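Breteck Folding Craft Table: eight months in and still delighted

I was not looking for a new table. I was looking for somewhere to cut fabric that wasn't the kitchen floor, and in September I brought home the Breteck folding table and it has been up pretty much every day after that.
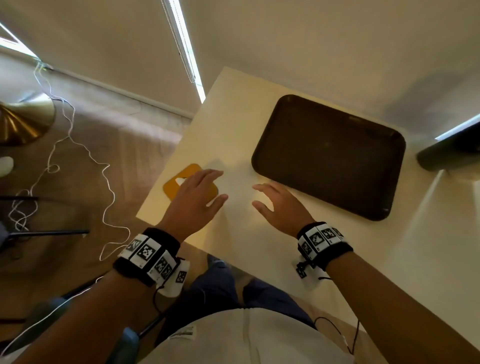

Cream tabletop, brown tray, and a little yellow card under my fingers.

First thing: it's steady. I've owned two folding tables before this one (a Kulton, and something from a yard sale with no name on it) and both of them had that little shimmy when you leaned on a corner. On the Kulton I couldn't run a rotary cutter without the far end walking away from me. With the Breteck I can put my whole weight behind a cut through 8 layers of quilting cotton and it stays where it is. I was so pleased the first time that I cut out an entire baby quilt in one evening, then a set of placemats I didn't need.

Setup took me 15 minutes out of the box, and most of that was peeling film off the legs. No tools. The legs swing out and lock with a good loud clunk, so you know they're in. Folding it up again is a one-person job once you learn to tip it on its long side first. The instructions show it being done flat on the floor, and I'd ignore them.

The height is what sold me, though. There are three positions, and the top one is right for standing work. My back used to give up before I did! Now I can baste, pin and trim through a whole podcast and stand up straight at the end of it. The lowest setting is good for a sewing machine, and my old Jeon, which weighs as much as a small dog, doesn't make it bounce even at full speed.

It wipes clean nicely too. Chalk comes off with a dry cloth, and a smear of fabric glue I had forgotten overnight lifted with warm water and a fingernail. I do keep a mat down for the rotary cutter and would tell anyone to do the same.

Gripes? A couple. The carry handle is thin and digs into your palm if you're going farther than the next room. The plastic feet leave marks on a pale floor, so I bought felt pads. And the brackets for the side shelf are sold separately, for over 14 dollars, when they really ought to be in the box.

I paid just under 100 dollars at Pikgate, plus shipping. Their own-brand table costs less but has only one height, and for me that would have been a deal breaker. If you sew, wrap a lot of presents or do big puzzles, go for the Breteck. I'm already eyeing the longer one for the garage.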